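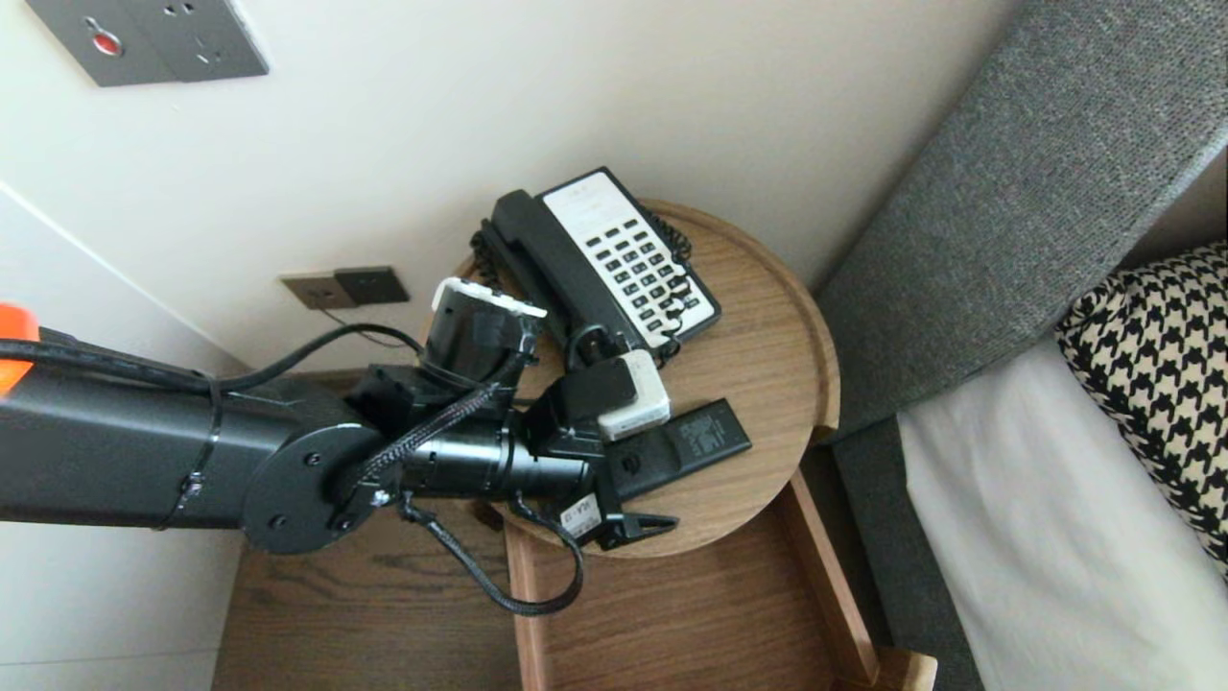

Rechercher dans l'encyclopédie Rechercher OK

La table de chevet est un petit meuble d'appoint placé à côté du lit, à portée de main de la personne couchée. Elle reçoit les objets dont on se sert le soir, la nuit ou au réveil : lampe, livre, verre d'eau, lunettes, réveil, télécommande. On dit aussi table de nuit, ou simplement chevet.

Étymologie

Le mot chevet désigne d'abord la tête du lit, puis la partie de la chambre qui s'y rattache. Il vient du latin capitium, dérivé de caput, « tête ». Le même terme s'emploie en architecture pour l'extrémité du chœur d'une église.

Histoire

Les premiers meubles conçus pour cet usage se répandent en Europe au XVIIIe siècle. Ils servent alors surtout à ranger le vase de nuit, dans un compartiment fermé par une porte ou un rideau. Le dessus est parfois en marbre, matière facile à laver, et les côtés peuvent être percés de poignées pour le transport. Au XIXe siècle, le meuble s'assortit au lit et à l'armoire et se vend souvent par paire.

L'arrivée de l'eau courante et des toilettes intérieures fait disparaître la fonction d'origine. Le compartiment fermé subsiste longtemps par habitude, puis laisse place à des tiroirs ou à une niche ouverte.

Formes

Le modèle à caisson, carré ou rectangulaire, reste le plus répandu. Il compte en général un ou 2 tiroirs. Le guéridon, à plateau rond, tient moins de place au sol et n'a pas d'angle vif – il n'offre en revanche aucun rangement fermé. Certaines versions se fixent au mur ou s'accrochent au cadre du lit. Dans les hôpitaux, le chevet est monté sur roulettes et souvent complété par une tablette réglable.

Dimensions

La hauteur se règle sur celle du matelas : un plateau situé au même niveau, ou légèrement plus bas, s'atteint sans se redresser. Dans les chambres étroites, une profondeur de 300 mm suffit pour une lampe et un livre.

Voir aussi

Guéridon – Lit – Lampe de chevet – Commode

Contact | © Encyclopédie Brimik, 18 juin 2024 | Haut de page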